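Report on a visit to the two-arm table cell at Tirnanero
4 Feb 2023

The Saturday opening at the Tirnanero workshop was attended by members of our section, by two colleagues from Evholm and by a number of local residents. The purpose of the visit was to learn how a single two-arm cell is set up and kept in working order. Our host for the morning was Chiến Nông.

The cell is known in the building as Thân. It consists of a wooden table within a black aluminium frame, with one arm fixed to each side rail. The visitors were told that the mounting bolts are checked every Monday and that the full service falls in January, when the gripper fingers are removed, cleaned and refitted. Each arm is then returned to its zero position and the reading compared with the record held in the workshop log. That log now runs to 398 entries, the earliest in pencil.

Considerable time was given to the cables. They must be long enough to follow the arm through its whole reach, and yet must not drag on the work. At Tirnanero a generous loop is left at the moving joints, and the ties are renewed after every 200 hours of running.
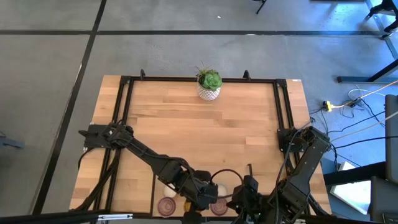 Chiến Nông remarked that most of the faults in the log had begun with a cable tied too tightly, and that new staff were therefore taught to route cables before they were allowed to run a single movement.

The party then turned to the grippers. The two arms work towards each other over the same part of the table, and their meeting point is set by hand at the start of the day. The operator brings the fingers together slowly, notes any difference in height and corrects it in the settings. A full check takes over five minutes. It is repeated whenever a finger has been changed – a rule which the Evholm visitors intend to adopt for their own cell.

A question was raised about breakable items. We were informed that the closing force is lowered before glassware is placed on the table, and that the setting is written on a card kept with the log. Ribbed goblets were among the articles used with the cell. 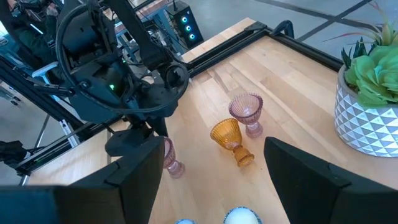

Runance Technical Society – Automation Section

Spare parts were discussed before the party dispersed. The workshop keeps one complete set of fingers and two spare joint cables, and orders a replacement on the day that either is used. Members wishing to borrow the service checklist may apply to the section secretary. A return visit to observe the fitting of a new joint cable has been requested, and the date will be given in the next circular.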